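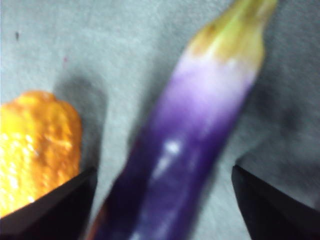

The Late Shift at Taslow Market

By Thitima Thaweesak

The wholesale produce market at Taslow opens its gates at 2 a.m., and by then the line of trucks already reaches back to the highway ramp. Most of the drivers have been awake since dinner. They sit with their engines off and their windows down, and when the gate goes up they move without anyone waving them in.

Taslow has 288 stalls under one long roof. The busiest night is Friday, when restaurants buy for the weekend and the small grocers from Sison and Ustard come in to fill their vans. A good eggplant seller can move 46 crates before the first bus runs. Peppers and long beans go faster. Cabbage goes last, and the price drops every half hour until someone takes it.

Very little is written down. Buyers walk the aisles once without speaking, then walk them again and start asking. They press a thumb near the stem, look at the cap to see how green it is, and put the thing back if they don't like it. A price is agreed with a nod. The money is settled at the end of the night, or at the end of the week for people who have been coming long enough.

That may not last. The city wants to move the market to a new building in Jutden, 7 miles out, with cold storage and loading docks at truck height. The stallholders I spoke with like the docks. They are less sure about the rent, and about the porters, many of whom walk to work and don't own cars. One seller told me she had signed up for a space in Jutden and kept her old one too – she would decide in May.

The noise peaks at four. Handcarts come through with a shout and no brakes, and visitors learn to stand against the posts. Some 3,000 people eat breakfast here on a full night, most of them standing up, at the noodle counters along the east wall.

By seven the floor is being hosed down. The cabbage man is asleep in a folding chair with his cap over his eyes, and the last of the Ustard vans is trying to back out past him.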